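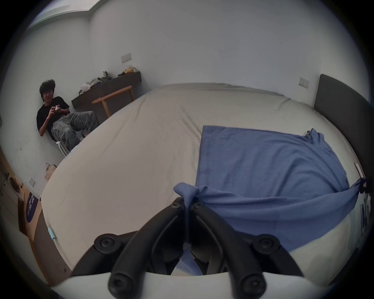

Re: [Viltden-neighbors] Switching to line drying, worth it?

Search the list archive Enter keywords Go

January 24, 2018

On the neighbors list, someone on Rojanasak Street wrote:

> Our dryer quit again and the repair place in Clikdale wants more
> than I'd like to pay. Has anybody here gone over to hanging
> everything up? We're a family of five with one bathroom and a
> basement that smells a little. I'm mostly worried about sheets in
> winter. Also does it really save anything on the electric bill, or
> is that just something people say?

Hi all,

Oh, I have opinions on this one! We gave up our dryer in May and I keep boring my coworkers with it, so thank you for asking in a place where I'm allowed to go on.

The bill first. I dug out the statements last night and compared the stretch since we stopped with the same months the year before. We used 1339 kilowatt hours then and 728 this time, so that's 611 less. Some of that has to be the new fridge (the old one ran day and night), so please don't hold me to it, but I was pleased.

Sheets in winter are the hard part, you're right to worry. I do one bed at a time now and never two on the same day. The fitted ones are the worst because the corners hold water forever. I hang them over two lines with the elastic side down and move them around before supper, and they're usually done by the next morning. If you have the kind of top sheet that's half polyester, it'll dry while you're still looking for the clothespins. Flannel takes its sweet time – I'd save that for a dry week.

About the basement – I would not hang anything down there if it already smells. We tried ours for a while and the towels came up worse than they went in. What worked was the upstairs hallway, with a folding rack at each end and a little fan on low. It means everybody walks sideways past the socks for a few hours, and my kids complain, but they complained about the dryer buzzer too.

Run your spin cycle at the highest setting the label will let you. Our washer had been set to 1000 the whole time we owned it and goes quite a bit higher, which I found out by reading the manual (I know, I know). It made more difference than the fan did.

Towels come out stiff, I won't pretend otherwise. A hard shake before you hang them helps and another one after. My husband likes them scratchy. I've gone back to using the old thin ones.

If you want a rack, the hardware store in Liluvness had 3 of the big wooden ones left when I stopped in. Get the kind where the legs lock. Ours doesn't, and it has gone down twice with a full load on it.

Does anyone know if the ceiling pulley kind will hold up in plaster? I'd love to get the hallway back, and I'm not sure where the joists are in these old houses.

Also whoever has the extra canning jars, I'm still interested!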